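Pristent gallery: a shelf, a desk and a lot of fumbling

Posted August 22, 2025 in Reviews and Galleries

I've been living with Pristent for most of the summer and I promised a gallery page to everyone who wrote in after my first grumpy post back in March. So this is it, with a fair bit of chatter before you get to look at anything. Scroll if you must!

Quick catch-up for new arrivals. Pristent is the simulator that Tridska sells alongside its Paju arm. You can buy the two together for £2,290 or take the software on its own as a 90-day licence, and the second of those is what I did (my desk at home is full and my other half has views). You get a virtual Paju with a gripper on the end, a set of ready-made rooms, a cupboardful of ordinary household and office things to put in them, and a recorder that saves what you do so you can train on it later. I paid for mine. Tridska did extend the licence when I told them I'd lost two weeks to a broken laptop, which was decent of them, and that's the only favour I've had.

The getting started bit

The installer is fine. The manual is 233 pages and reads like it was put together by several people who never met, but the chapter on building rooms is lovely, really clear, and I've gone back to it over and over. Start there and leave the chapter on joint limits until something goes wrong. It will, and you'll be glad you know where it is.

Driving the arm is where I struggled. I began with the keyboard, which is like trying to butter toast by post. A gamepad is much better. The little 3D mouse is better again, once you've turned the rotation speed right down — the default setting had me spinning the wrist like a salad server. After a few evenings I could get the fingers round most things and put them back more or less where I meant to.

The rooms

There's a kitchen, a workshop, a bathroom I've hardly touched, and then the Cadov room, which is the home office and my favourite by miles. You get a desk, shelves and assorted clutter, and you can shuffle it all every time you reset. Shuffling is the thing I'd pay for. I used to tidy everything into neat rows before a run and my training was useless as soon as anything moved. Let the program make the mess for you! It leans things against each other and tucks them behind each other in a way I'd never think to do by hand.

You can also change the light. I like it high and bright, with reflections left on. It slows the drawing down on my machine but the difference in how solid things feel is huge, and I find it far easier to judge a grasp when there's a proper shadow to go by. On the lowest setting everything floats a bit, and I kept closing the fingers on thin air.

The picture

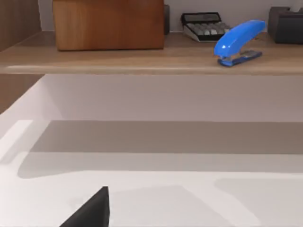
Shelves are the best test of patience in the whole package, and I've spent more time on the Cadov ones than anywhere else. Reaching across a table is easy going by comparison, with all that room to come down from above. With a shelf you have to think about the front edge, and the wall, and whatever the shuffle has parked next to the thing you're after. The blue stapler is a good case: it's lying at a slant over the corner of the calculator, so there's no clean way to get at the base from that side, and I'd go for the top arm up near the back end every time. You can see how far below the shelf the black finger is too. I like to begin low like that and come up slowly, then forward, then stop and have another look before I close anything. The shine along the curve of the stapler and on the front of the big wooden box is with reflections on, and the soft band of shadow under the shelf is the sort of thing I was going on about earlier.

What I'd change

The view from behind the fingers is tight. Half the time big objects run off the top and I'm working from memory about what's up there. You can add a second view in a side window, though on a small screen it covers the recorder buttons, and I've lost a couple of good runs by hitting the wrong one. A setting to pull back by a hand's width would make me very happy.

Dark things against the wall need better help as well. Anything slim and black that ends up behind something else is a pain to make out, and I've knocked plenty of them flying. Some sort of outline on hover, please, Tridska!

And the sounds. Every contact makes the same wooden clonk, stapler or sponge. I turned it off on day one and I've never missed it.

Is it worth having?

For me, yes, and I'll be renewing. If you already own a Paju I'd say get it straight away, you'll save yourself a lot of dropped crockery. If you've no arm and no plan to get one, take the licence for a rainy stretch and stick to the Cadov room. It's good fun in a quiet, fiddly way — a bit like doing a jigsaw in oven gloves — and you'll come out of it with a much better feel for how a gripper needs to come at things.

People have asked about support. I've written to them twice. The first reply came the same day and fixed my gamepad. The second took ages and told me to reinstall, which did nothing, and I found the answer myself in the settings for the side window (untick "follow wrist").

More to come when I've done the kitchen. If you've got a setup for the 3D mouse that you're happy with, leave your numbers in the comments and I'll try them over the weekend.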